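Daker bench trial puts two gripper fingers head to head on stationery

12/19/19
By Leonie Nägeli

Automation firm Daker has finished a bench comparison of two finger sets for small two-armed sorting cells, using pens, glue sticks and other desk items as test parts. 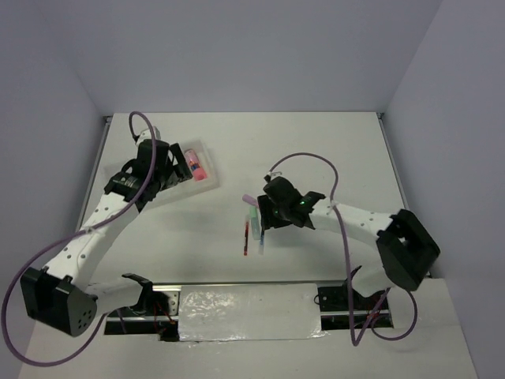
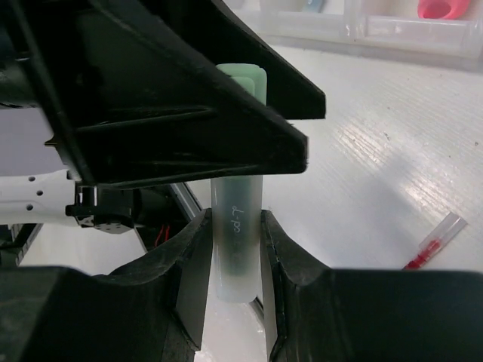 The trial ran to 496 picks, split between the Fusard finger and a stiffer design from Ahn. Both were driven by the same Lustotero controller, with grip force and approach speed held constant.

Seul-gi Yoon, who led the work, said the Fusard finger dropped 3 parts and the Ahn finger 17. Most of the drops were slim pens that rolled as the tips closed.

"The tip geometry matters more than the force setting," Yoon said. "We raised the force on the Ahn set and the pens still rolled."

Handing a part from one arm to the other was scored separately. Dae-han Hong, the controls engineer, said both finger sets passed on most parts, but clear plastic items took longer – the wrist cameras had trouble finding an edge against a white table. Matte film on the tabletop will be tried next to cut glare.

Cable routing was also reviewed. Hong said the present loops are generous enough for full wrist travel but will be shortened.

A second round using metal parts is planned for February. Daker has not set a price for either option.

Comments

Deok-su So: Was the finger wear measured? Ours lost grip well before 496 cycles on hard plastic.

Hafþór Riis: Would like to see the drops listed by colour and diameter. Pens are not all one part.

Deok-su So: Agreed on diameter. Not sure colour matters unless the camera is picking the grasp point.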